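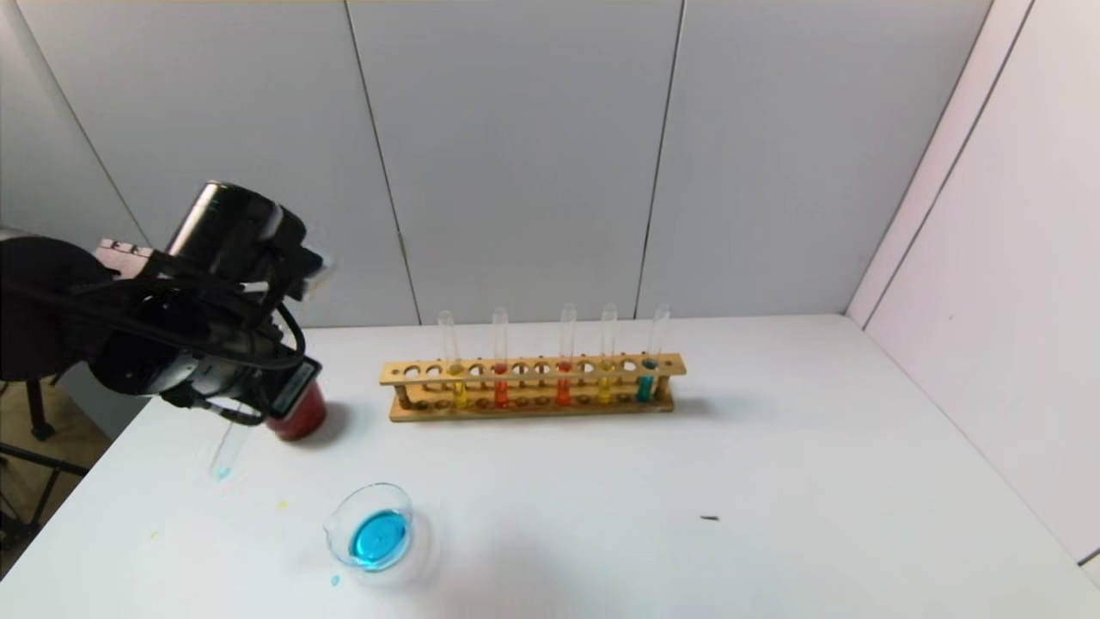

A robot arm with a test tube in its gripper, beside a wooden rack and a beaker of blue liquid.

Opinion: Buyers Should Ask Ollico for the Service Terms First

The Ollico bench kit, offered by Macedo to teaching and small research laboratories, is a serious product at a fair price. Our department has reviewed it with a view to purchase, and I support the purchase in principle. My reservation concerns the contract.

The list price of $3,208 covers the gripper, its mounting parts and the control software. The arm is bought separately. For a college laboratory this is within reach of an ordinary equipment budget, and the quality of the gripper justifies it. Glass tubes are an unforgiving test of any gripping device, and a laboratory that intends to automate its sample handling should begin with them.

The service plan is less satisfactory. Macedo allows itself 14 working days to answer a repair request, and the plan must be renewed every 2 years at a rate the supplier may set without notice. A teaching laboratory runs on a fixed calendar. A repair that takes most of a month removes the kit from an entire unit of the course. Usha Chacko, who prepared the technical portion of our review, reached the same view and recommended that a spare set of finger pads be written into the order.

Wagner Barros has argued that the competing Zurier package, with its longer warranty, settles the question. I do not agree. Zurier's warranty excludes contact with liquids, and a wet chemistry bench has liquids on it every day. Drops reach the tabletop in the most careful hands.

The better course is to negotiate. Institutions that buy small quantities tend to accept standard terms as they are printed, and suppliers have little reason to improve them. We should request a five-day response period and a fixed renewal rate, in writing, before the order is signed. If Macedo declines, the department should postpone the purchase until the next budget opens in July.

Iolanda Andrade
Laboratory Instruction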